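Commercial Lines Account Manager — Primilcombe office

Jorkora is a wholesale insurance broker working with independent agencies. We place property, general liability and workers' compensation for small and mid-size businesses, and we are looking for one account manager to join our renewals desk.

You will look after a book of 225 accounts together with a senior broker. Most of the work is renewals: collecting updated applications, sending submissions to carriers, comparing the quotes and explaining the differences to the agent in clear words. You will also issue certificates and follow up on open audit items. Our management system is Bisa. Experience with it is welcome, but we train every new person in the first 2 weeks.

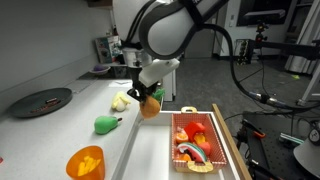 Orange toy fruit in a robot gripper, beside a white countertop.

What we ask from you:

An active property and casualty license
At least two years in an agency, a brokerage or a carrier's underwriting department
Good written English — our agents receive most answers by email
Comfort with policy forms, including the endorsements at the back

A second language is a plus. Surplus lines experience is also a plus, and we pay the course fee if you wish to get that license later.

The position is full time, Monday to Friday, starting at 8:30 a.m. After the training you may work from home two days each week. We pay 70 percent of the health plan premium for you and your family, and a bonus of $1,000 when you complete six months with us. Salary depends on experience and we discuss it already in the first call.

You will report to Iwona Szulc, who leads the renewals desk. Please send your resume and a short letter to Zarmeena Kazmi in the Hayat Building, second floor, or leave them at the reception there. In the letter, please mention which lines you have handled and when you could start. We would like to fill the position by August.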